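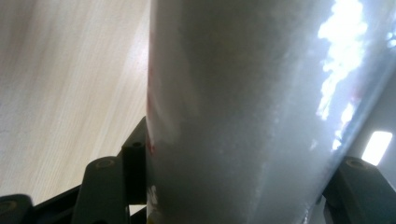

Pale grey finish, close view

Erix Storage Tube 200

The Erix Storage Tube 200 is made for people who must keep long paper things flat in their mind but rolled in the cupboard: sea charts, sewing patterns, posters, children's drawings, wallpaper ends. It is sold by Dwivedi in Galtport and can be collected from the counter or sent by post.

Many customers come to us after using the cardboard tube which the paper arrived in. Cardboard is good for one journey. After some winters in a shed it takes the damp, the ends become soft, and the paper inside gets brown spots. For this reason Manee Onsri, who orders our storage goods, looked for a tube with a stiff wall and a cap which closes by turning.

Details
Item number: 234
Outside length: 189 cm with the cap closed
Holds: up to 20 sheets of normal chart paper, rolled together
Cap: screw type, with a rubber ring
Strap: sold separately 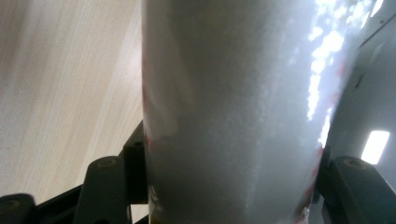 Please measure your longest sheet before you order. The inside is a little shorter than the outside, and a sheet which is pushed in by force will get a fold at the corner that does not come out again. If you are between two sizes, take the longer one and put some soft tissue in the end.

How to roll
Roll the paper with the printed side outwards. It sounds wrong, but the sheet lies better on the table afterwards. Do not use rubber bands, they leave a mark after one summer. A strip of plain paper around the roll is enough. Leave the roll a bit loose and let it open by itself against the wall of the tube.

Old or valuable papers should be wrapped first in acid-free tissue. We have this in packs of 20 sheets, also at the Galtport counter.

Care
Wipe with a damp cloth and dry it before you close the cap. Do not stand the tube next to a heater. The rubber ring can be taken out and washed with soap – spare rings are in stock.

Delivery and collection
We keep more than 200 tubes in the store at Turkport, and orders received before noon leave the same day. Because of the length, the tube cannot go to a parcel locker. Somebody must be at home to sign for it.

For schools and sailing clubs which need several tubes, please write to Usa Kaewsai at the Turkport store. She can also tell you when the shorter size will be back, we expect it in September.

Returns are accepted if the tube is unused and the cap is with it.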